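サッカー用品 > 指導者向け > レビュー
読了時間:13分

Vadbridge「Staron」折りたたみ式作戦盤 レビュー 一シーズン使った感想

Vadbridgeの作戦盤「Staron」を、社会人の県リーグに所属するチームでシーズンを通して使った。公式戦のベンチ、練習前の打ち合わせ、遠征先の宿でのミーティングまで、ほぼ毎回持って出た。結論を先に書くと、盤としての出来はよく、付属のペンは使わなくなり、専用ケースには不満がある。買い替えるつもりは今のところない。

筆者はチームでコーチ兼分析担当をしている。コーチといっても専任ではなく、平日は別の仕事をしている。用具に割ける予算も時間も限られた立場での感想として読んでほしい。

基本仕様

二つ折りの磁石式で、開いた状態の横幅は889ミリ。片面がフルコート、裏面がハーフコートになっている。重さは磁石を収めた状態で1437グラムだった。台所のはかりで量った値で、カタログの表記は磁石抜きの重量なので比べるときは注意が必要だ。

磁石は全部で32個入っている。内訳は赤と青が各11個、黄色が六個、黒が二個、ボール用の白が二個。黄色は控え選手やフリーマンに、黒はゴールキーパーの区別に使える。

盤面は白地に緑の線で、コートの線のほかに縦五レーンと横方向の区切りが薄い灰色で入っている。この薄い線が、あとで書くとおり、この製品を選んだ一番の理由になった。

なぜ買い替えたか

それまで使っていたのはCrichtonの作戦盤で、一枚板の古い型だった。丈夫だったが、蝶番がないぶん鞄に入らず、試合のたびに脇に抱えて運んでいた。電車移動のときは網棚に載せることになる。一度、網棚に忘れて終点まで取りに行った。

もう一つの理由は磁石の紛失だった。Crichtonの磁石は小さく、芝の上に落ちると見つからない。シーズンの半ばには赤が九個になり、足りない分を冷蔵庫用の磁石で補っていた。右サイドバックがピザ屋の広告になっている盤で守備の説明をしても、選手の目はそちらに行く。

磁石の使い心地

直径は大きめで、手袋をしたままでもつまめる。縁に段差がついているので指がかかりやすい。冬場の試合ではここが助かった。

磁力は強すぎず弱すぎずといったところ。盤を縦に立てても落ちないし、滑らせるように動かすこともできる。作戦盤では動かしながら話すことが多く、磁力が強すぎると一個ずつ剥がして貼り直すことになって説明の流れが止まる。Staronの磁石は指一本で押して動かせる。最終ラインの四個をまとめて押し上げる動作もできた。

気になったのは、強く振ると端の磁石がずれること。ベンチからピッチ脇の選手に見せようと走ったときに、左ウイングがタッチラインの外に出ていた。走る前に閉じれば済む話だが、閉じるとフォーメーションが崩れる機種もあるなかで、Staronは閉じても配置がほぼ残る。盤と盤の間に磁石の厚みより少し広い隙間があるためだ。ハーフタイム用の配置を前もって作っておいて、閉じたまま運べる。

表面は無地で、番号は入っていない。番号入りのシールが付属するが、うちでは貼らずに、ホワイトボード用の細いペンで直接書いている。背番号でも頭文字でも書けて、試合後に布で拭けば消える。ただし書いたまま一か月ほど放置したものは跡が残った。

盤面の書き味と消え方

白い面は書きやすい。細字のペンでもかすれず、線の太さが揃う。消え方も悪くないが、蝶番の近くに書いた線は溝に沿ってインクが残る。中央の円のあたりに矢印を集めると、試合を重ねるうちに灰色の筋になってくる。綿棒にアルコールをつけて拭けば取れた。

雨の日は書けない。これはホワイトボード全般の話で、この製品の欠点ではない。うちでは雨の日は磁石だけで説明することにしている。書けないなら書けないで説明が短くなり、選手には好評だった。

付属のペンは二本で、太さは中字。インクの減りが早く、キャップの締まりも甘い。開封して数週間で一本が乾いた。今はFostonの細字を使っている。太さがちょうどよく、盤の縁にあるペン差しにも収まる。付属品は予備と考えたほうがいい。

五レーンの線について

この製品の特徴は、盤面に入っている薄い区切り線だと思う。ペナルティーエリアの縦の線とゴールエリアの縦の線を延ばす考え方で、コートが縦に五つに分かれている。さらに横方向にも区切りがある。

うちのチームは昨季まで、サイドバックとウイングが同じレーンに立って詰まることが多かった。口で「もう少し内側」と言っても、選手ごとに「内側」の幅が違う。線が入った盤で、ウイングが外のレーンにいるときはサイドバックが一つ内側に入る、と決めてからは話が早くなった。「内側」ではなく「二番目」と言えばよくなった。

もちろん盤の線が選手を動かしてくれるわけではない。練習場に同じ線をマーカーで引き、盤と同じ言葉で声をかけることを繰り返した。それでも盤に線があると、練習と打ち合わせで言葉が揃う。

反対に、線が邪魔だという意見もある。ゴールキーパーコーチのミルサド・イオネスクは、最初から最後まで裏のハーフコート面しか使わなかった。彼が説明するのは主にクロスへの対応とセットプレーの守備で、区切り線があるとゾーンの境界が固定されているように見えるのが嫌だという。裏面には線がペナルティーエリアの周辺しか入っていない。両面で線の量が違うのはよくできていると思う。

試合での使い方

ハーフタイムの持ち時間は短い。選手が戻ってきて水を飲み、座り、テーピングを直し、話を聞けるようになるまでに数分かかる。こちらが話せるのは正味で五分もない。

前半のうちに、筆者がベンチの端で盤を開いて相手の配置を作る。監督のユアン・ハリデーは話が長いほうで、以前は口だけで説明して時間を使い切り、選手交代の伝達が後回しになることがあった。盤を先に作っておくようになってからは、一つの局面だけを見せて終える形に落ち着いた。守備なら守備、攻撃なら攻撃で、両方はやらない。

シーズン終盤の三月に、前半から相手のボランチを捕まえられない試合があった。相手は中盤が菱形で、うちの二人の中盤に対して常に一人余っていた。盤に両チームを並べると、余っている選手が誰なのかは誰の目にもわかる。ハリデーはセンターフォワードの磁石を一つ下げ、両ウイングを少し内側に絞らせた。説明はそれで終わった。後半の立ち上がりから相手の縦パスの本数は減り、試合は引き分けた。90分を通して見れば押されていたので、勝ち点一は悪くない。

横幅889ミリという大きさは、控えも含めた人数で囲むのにちょうどいい。後ろの列の選手は立ち上がらないと細かいところが見えないが、磁石の位置はわかる。これより小さい盤では前の列しか見えず、これより大きいと置き場所に困る。会場によっては更衣室が狭く、廊下で話すこともある。

立てて使うための脚は折り込み式で、平らな床なら安定する。芝や土の上では片脚が沈んで傾く。ピッチ脇では控え選手に持ってもらうか、用具箱に立てかけている。

遠征先でのミーティング 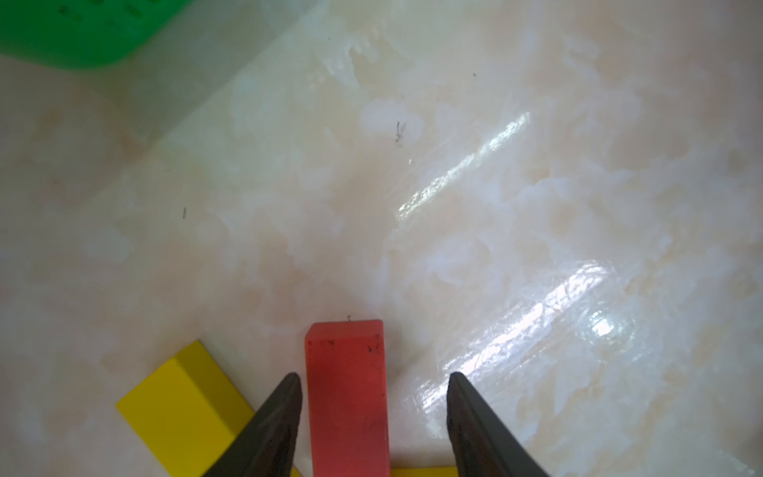 クリーム色に白と淡い桃色が混じる大理石模様。光沢面は光を強く返す。

盤を平らに置いて囲む使い方もする。前泊の遠征では、宿の食堂が空いた時間に机を借りて、夕食後に翌日の確認をすることが多い。平置きにすると磁石の落下を気にしなくていいので、選手に自分で動かしてもらえる。センターバックの二人が、相手の長いボールに対してどちらが競り、どちらがカバーに入るかを盤の上で何度もやり直していた。コーチが動かして見せるより覚えがいいように思う。

裏の四隅には薄いゴムの足が付いている。机の上で滑りにくく、押しながら磁石を動かしても盤ごとずれることはない。ただしゴムは両面テープ留めで、シーズン途中で一つ取れた。瞬間接着剤で付け直した後は問題ない。二つ折りの外側に付いているため、鞄への出し入れで擦れるのだろう。

白い面の映り込みは気になる。盤の表面はつや消しに近い仕上げとされているが、天井の照明の真下に置くと、座る位置によっては中盤のあたりが光って見えない。盤を少し回すか、立てて角度をつければ避けられる。屋外の日中も同じで、西日の試合では太陽に背を向けて見せるより、盤を影に入れるほうが見やすかった。完全なつや消しにすると今度はインクが消えにくくなるはずで、この程度が妥協点なのだと思う。

ケース

別売りの専用ケースも買った。生地は厚く、肩掛けの紐も付いている。問題は内側のポケットで、磁石の箱を入れると膨らんで盤が入りにくくなる。磁石は盤に付けたまま運ぶ前提なのかもしれないが、それなら予備をどこに入れるのか。うちでは予備の磁石とペンを救急箱の隅に入れている。

ファスナーは片側から開ける形で、途中で引っかかることがある。雨の日に濡れた手で開けると苛立つ。防水とは書かれておらず、実際に縫い目から水が染みた。盤は濡れても拭けば済むが、一緒に入れていた先発メンバーの紙は読めなくなった。

大きめの書類鞄を持っているなら、専用ケースは要らない。盤の厚みさえ入れば何でも代わりになる。

耐久性

蝶番は金属で、シーズンを終えた時点でがたつきはない。開いたときに左右の盤が面一になる精度も保たれている。Crichtonの折りたたみ型を使っている知り合いのチームでは、蝶番が緩んで中央に段差ができたと聞いた。そちらは一度も触ったことがないので、比較はできない。

角の樹脂には傷が増えた。駐車場で一度落とし、角が白くなったが割れてはいない。盤面そのものには、磁石を滑らせた細かい擦り跡が見える。斜めから見るとわかる程度で、書き消しに影響はない。

なくした磁石は青が一個だけ。大きさのおかげで、芝に落ちてもだいたい見つかる。Vadbridgeは磁石を色ごとに売っているが、一個単位では買えず一揃いになる。黄色で代用しているうちは買わないと思う。

タブレットとの比較

打ち合わせにタブレットを使うチームは増えた。うちも映像の確認にはタブレットを使う。動きを再生できるし、保存もできる。作戦盤の配置は、次の試合のために消せばそれきりになる。筆者は消す前に携帯電話で撮って残している。

それでもベンチで盤を使うのは、画面が小さいことと、日中の屋外では見えにくいことが大きい。電池の残りを気にしなくていいのも楽だ。冬の試合で、タブレットの残量があるはずなのに急に落ちたことが二度あった。

選手の側から見ると、磁石のほうが手を出しやすいらしい。タブレットはコーチの持ち物という感じがあって、勝手に触る選手はいない。盤は試合前に床に置いておくと、早く着いた選手が相手の並びを作って何か話している。そのときの話がミーティングより役に立つこともある。

誰に向くか

十一人制の大人か高校生のチームで、遠征が多いところには合うと思う。八人制の少年チームには少し大きい。コートの線も十一人制の比率なので、子どもに教えるなら八人制用の盤を別に探したほうが混乱がない。フットサルの線は入っていない。

一人で持ち運ぶには、1437グラムという重さは気にならない範囲だった。ボールの袋やビブスに比べれば軽い。ただし開いたまま片手で持って説明を続けると、数分で腕がつらくなる。膝に載せるか、誰かに端を持ってもらうといい。

個人で戦術の勉強に使うなら、もっと小さい盤で足りる。机の上で試合を見ながら並べるには、この大きさは持て余す。

良かった点
・指で滑らせて動かせる磁力
・閉じても配置がほぼ崩れない
・五レーンの薄い線、裏面は線が少ない
・蝶番の精度

気になった点
・付属ペンの乾きが早い
・照明の位置によって盤面が光る
・ゴム足が剥がれやすい
・専用ケースのポケットとファスナー
・磁石を一個単位で買い足せない

来季について

来季も同じ盤を使う。ハリデーからは、セットプレー専用にもう一枚欲しいと言われている。コーナーキックの守備配置を作ったまま、消さずに置いておける盤があると確かに便利だが、それなら裏表のない安いもので足りる。Vadbridgeの一回り小さい型が候補で、開幕前に店で実物を見てくるつもりでいる。蝶番の作りが同じかどうかを先に確かめたい。

お問い合わせ | 掲載内容の無断転載を禁じます | ページの先頭へ戻る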